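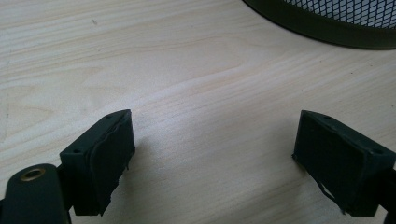

Bench top, pale end, March.

March, just after half two

Right, back on the sourdough crackers after far too long messing with the oven. Jocelyn wants a recipe we can hand to Prorkstead by the end of the month and I'd like to have one I believe in, so I'm writing everything down this time, including the daft bits.

Started with the rye starter Tianyou brought over from the Nirkden kitchen. It smells more of apples than ours does, and it's a lot livelier (it had its lid off in the fridge again, cheers for that). Fed it at seven this morning and by eleven it had gone up to the second rubber band. Ours was still sulking under the first one. I used Tianyou's for everything today so at least that's one thing held still.

Batch A: 654 g of discard, all of it from last night, plus the usual flour, salt and rapeseed oil. Dough came together fine but was sticky enough that I had to scrape it off my knuckles with the dough card. Rested forty minutes under a tea towel. Rolled it to setting five on the pasta machine, docked it, baked at 180 fan. Lovely colour at the edges, bendy in the middle. I left them on the rack for twenty minutes hoping they'd crisp up, and they did a bit, but you could still fold the centre ones like a beer mat.

Batch B: same again, with the oil up and the water down, setting six. Much better snap! But they blistered like mad, great big domes you could lose a grape in. Docker needs to go over twice, I think, or else I wasn't leaning on it. Flavour was good, properly sour at the back, and the caraway came through without taking over. I ate more of these than I should have before weighing them, so the yield figure for B in the spreadsheet is rubbish. Please ignore it.

Batch C: 338 g discard, rest made up with plain flour and a spoon of malt. This was Jocelyn's idea and I was a bit sniffy about it, so I'll say here in writing that C was the best of the lot. Even colour, small blisters, broke clean down the score lines. The malt makes them brown faster, so I pulled them at sixteen minutes when A had needed twenty-two. It does lose some of the sourness though. Someone who didn't know might think they were just nice crackers, and Prorkstead specifically asked for "tangy".

Side note on the scoring. The wheel cutter from Rumero is miles better than the old pizza wheel, but it wobbles if you go along the edge of a ruler with a raised lip. Use the flat steel one. Also do the long cuts first and then the short ones, otherwise the strips creep and you get rhomboids.

Second side note, flour. The sack we're on now is the Gosselin wholemeal rye and it drinks more than the last one did. I've had to put in an extra splash every time. If anyone opens the new sack before we've finished this one can you write it on the board, because I spent an hour last week blaming my own scales.

Salt: sprinkled flakes on half of B before baking and pressed them in with the rolling pin. Most fell off in the tin anyway. Tried brushing C with water first and that held them far better. Oil would probably do the same job but they're oily enough already.

Storage test is set up on the top shelf, a dozen of each in clip jars, labelled A, B and C with the lids taped. Please don't eat the jars. I know C is tempting. There's a bowl of broken ones by the kettle for picking at.

Tianyou thinks we should try an overnight rest in the fridge after rolling, to get the tang back into C without more discard. Worth a go. I'd want to keep the sheets between baking paper or they'll dry out and crack when we score them. Could also swap the malt for a bit of honey, though then we lose the vegans, and there are two on the Prorkstead tasting list.

To do next:
C again, overnight rest, everything else the same
Double docking on setting six
Check the oven shelf, back left corner is definitely hotter
Ask Jocelyn how thick the Prorkstead packets can take
More caraway, we're down to the dusty end of the tub

4.40, jars checked, nothing to report. B has gone a tiny bit soft already, I think, but I may have put the lid on while they were still warm.

We use cookies to remember your settings and see which pages get read. Accept all | Manage choices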